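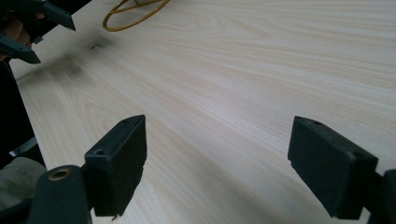
Tâm Chu wrote in after the February review to ask why anyone would pay for the Tukex hand-held gripper when the Condlow costs less and closes on the same things. It's a fair question, and my short answer at the time was that I had only used the Tukex for an afternoon. I have now had both for long enough to give a better one.

Both are squeeze-handle tools with two fingers and a camera mount, meant for recording grasps by hand. I used the same camera on each, with the same lens and the same recording settings, so most of what follows is about the fingers, the handle and the mount.

Handle and trigger

The Tukex has the longer trigger pull. For the first day I disliked it. After that I found I could stop the fingers part way more easily, which matters with things like paper cups. The Condlow has a short, stiff pull and wants to be either open or shut. My hand was tired after 50 grasps with the Condlow and fine after the same number with the Tukex. Diệp Trình has smaller hands than I do and had the opposite complaint: she could not reach the Tukex trigger without shifting her grip, and the Condlow suited her.

Neither maker sells a handle in a second size. Cenley does, but their gripper was out of stock when I ordered.

Fingers and pads

The pads are where a tool like this ages. Squared-off pads with flat inner faces are good for boxes, book spines and anything else with parallel sides. They are poor with thin, floppy items that lie flat. Rubber bands are my standard bad case, and I tried each tool on 40 pickups of a band from a bare wood table. The Tukex got 31 and the Condlow got 22. Most of the misses were the same: the tips slid over the band and closed on nothing.

Chipped pad edges make this worse, so check yours before you blame the trigger. A light pass with fine sandpaper takes off the burrs, but it also takes off material, and you can't do it many times. Replacement Tukex pads come in pairs and go on with small screws. Condlow pads are glued. I got one off with a heat gun and would not care to do it again.

Camera mount

The Condlow mount wins here. It has a positive stop, so the camera goes back to the same angle after you take it off. The Tukex mount is held by friction, and mine had slipped slightly by the end of the second session. I drew a pencil line across the joint and now check it before recording.

Watch your lighting with either one. On a pale tabletop in bright light my camera's auto exposure washed out the far side of the table. I locked the exposure and the problem went away.

Price and what I'd buy

I paid $440 for the Tukex and $116 less for the Condlow. Spare pads for the Tukex are extra, and you will want a set.

For long sessions with mixed objects I would buy the Tukex and put up with the mount. For short sessions, or if the camera comes off every day, the Condlow is good enough – just be careful with the pads.

Mathias Wallner has offered to lend me a Mirani for comparison. If it arrives I'll run the same rubber band test on it and add the result to this page.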